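Stillow Robotics Club forum > Sim league > Bowl pick-up task

tinwhistle
Posted 9/24/26

Evening all. I've got the bowl task running in the sim for our November entry and the score is stuck. I did 200 runs overnight and only 70 counted as a clean lift. Everything else is the arm getting over the bowl nicely, fingers open, and then closing too high or shoving the thing sideways.

I'm using the Lenari scene pack with the dark worktop and the gripper settings we had for the blocks task. Wrist view from just before it closes: 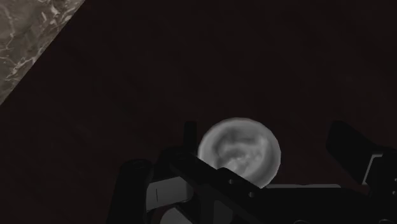 Reply 1 - marrowfat
Fingers look fine to me, nice and wide with the bowl between them. I'd blame the height. We lowered ours by 21 mm after the blocks task and it made a huge difference, so try that before you touch anything else!

Reply 2 - oldgoat_sim
Not convinced, sorry. That bracket goes right across the near side of the bowl from the wrist view, so your vision code is only getting the far half of the rim. If it's fitting a circle to that it'll guess the centre wrong, and going lower just means you shove it harder.

Reply 3 - marrowfat
Ours has the same bracket and it copes?

Reply 4 - oldgoat_sim
Yours takes the position from the overhead view - I helped you set it up, remember :)

Reply 5 - pipkin
Could be the lighting as well. It's very gloomy in there, black gripper on a nearly black top. Can you swap the whole surface to the marble that's in the corner? Or is that against the Wouters Cup rules?

Reply 6 - tinwhistle
Rules say leave the surfaces alone, I checked. I'll save the position from higher up and go in blind from there, then try marrowfat's height change on its own. The bad one I keep replaying is run 214 from the older batch, so I'll start with that.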